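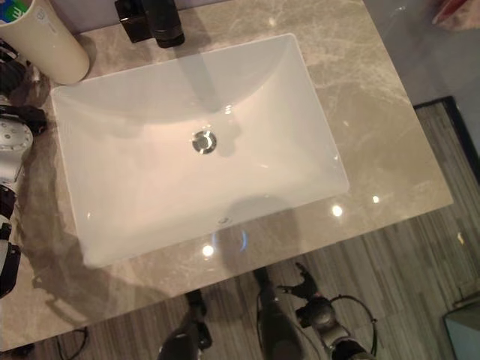
Can you compare two robot hands fairly without a test lab?
A bathroom sink is enough for most of it, provided the counter, the lights and the objects stay the same for both hands.

Set up before you power anything on

Pick one counter and stick with it. Polished stone is a good choice for a hard test because the overhead lights show up in it as bright spots, and some cameras read those as objects. If your camera copes with polished stone it will cope with laminate.

Mark the base position on the floor with painter's tape. On carpet, press the tape down with a putty knife or it lifts by lunch.

Keep the object set small. We use a cup, a toothpaste tube, a toothbrush and a folded washcloth. Replace the tube when it gets flat. A half-empty tube is much easier to pinch than a full one, and that alone can swing a comparison.

Close the drain. Small screws do come out of finger joints.

Running the comparison

We ran the Dendeo hand against the Fasano hand on the same arm, with the same Rolleck controller, for a total of 1746 grasps. Change one part at a time. If you swap the hand and the controller together you will have to start over, as we did in November.

Log every attempt, including the ones you stopped by hand. A plain spreadsheet works: object, hand, result, notes.
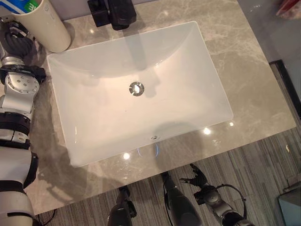
Cables need checking at the start of each session. Leave enough slack for the wrist to turn all the way in both directions, then tie the rest back with hook-and-loop strips. Zip ties are fine on the fixed part of an arm but they bite into the jacket near a joint.

Wipe the fingertips with a damp cloth every 77 grasps, or whatever number you choose, and use the same number for both hands. Soap film makes a rubber tip slide. Dry them before going on.

Run the head camera with the room lights on, then again with one bank off. The Yeoman camera lost the rim of the basin more often under full light. Tilting it down 2 degrees helped more than any exposure setting did.

What we would buy again

The Dendeo is better on thin things like the toothbrush. The Fasano holds a cup more steadily and its fingertips are easier to replace. After 832 grasps the first set of Dendeo tips had worn smooth, so order spares with the hand.

For a kitchen or bath counter, take the Fasano. For drawers and small parts, take the Dendeo.

Last updated Thursday, July 8, 2021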